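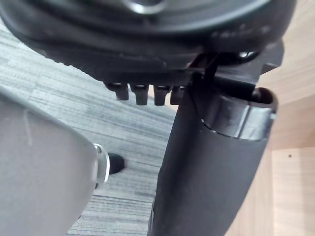 Fig. 1. Office chair from below: column, collar and the underside of the seat shell.

# Unit 3: The height-adjustable chair

Course 302, Furniture Maintenance. Handout for the workshop group, 28/10/2019

Read this before the bench session. You will work in pairs, one chair per pair. Bring the record sheet from Unit 2, because the same numbering is used again.

## 3.1 Names of the parts

Students often mix up the words in this unit, and the spare parts lists make it worse by using different terms. In this course we use the following:

- **Seat shell** - the molded part that carries the cushion. In Fig. 1 it is black, and the lower edge is stepped.
- **Column** - the gas-lift post. It carries the load and sets the height. Some lists call it the cylinder.
- **Collar** - the plastic ring near the top of the column. The one in Fig. 1 has a flared upper rim.
- **Mechanism** - the bracket housing under the seat for tilt and height adjustment. Part of it is to the upper right in the figure.
- **Base** - the star-shaped foot with the casters. It is covered in Unit 4.

Write "column" on your record sheet even if the label on your chair says something else.

## 3.2 How the column is held

On the chairs in our workshop, the column is tapered at both ends. The upper taper sits in a socket in the mechanism and the lower taper sits in the base. There are no screws. The weight of the person sitting down pushes both joints tighter, so a chair that has been in use for years can be very hard to take apart.

The gas is sealed inside the column under high pressure. Never drill, cut, heat or clamp the outer tube. A column that no longer holds its height is replaced whole.

## 3.3 Inspection

Lay the chair on its side on a blanket. Work from the seat toward the base.

1. Wipe the underside of the shell with a dry cloth. Look for cracks near the mounting points.
2. Check the screws between shell and mechanism. Tighten by hand only, a quarter turn at a time.
3. Turn the collar, if it is loose enough to turn. Note any splits in the rim.
4. Look down the length of the column for scratches, dents and oil.
5. Stand the chair up, sit on it and run it through its full height range. It should stop where you release the lever.
6. Stay seated for 15 minutes and measure the seat height again. Write down both values.

A difference of a few millimeters is normal, as the cushion settles. If the seat has dropped more than that, mark the chair "column" and set it aside.

## 3.4 Common faults

| Fault | Check first | Usual repair |
|---|---|---|
| Seat sinks slowly | Column | Replace column |
| Seat will not go down | Lever and release button | Adjust or refit lever |
| Seat rocks | Screws under shell | Tighten, replace washers |
| Squeak when leaning back | Mechanism | Clean, grease pivot |
| Collar rattles | Collar rim | Refit or replace collar |

The squeak is the one most often blamed on the wrong part. Lean back slowly while your partner listens close to the mechanism - with hands well away from it.

## 3.5 Parts and ordering

Our columns come from Stavau and the collars from Triltico. Measure the outer diameter before you order anything. The most common size in our stock is 50 mm, and the drawer is marked. The order form goes to Pieter Postma by the end of the session.

## Before next time

Finish the record sheet for your chair and hand it to Jarmo Mäkelä. Late sheets lose points. The sheet counts for 15 of the 100 points in this module.

Reading for Unit 4: the section on casters and floor types in the Masilela booklet. Skip the table at the back, it is for the older bases.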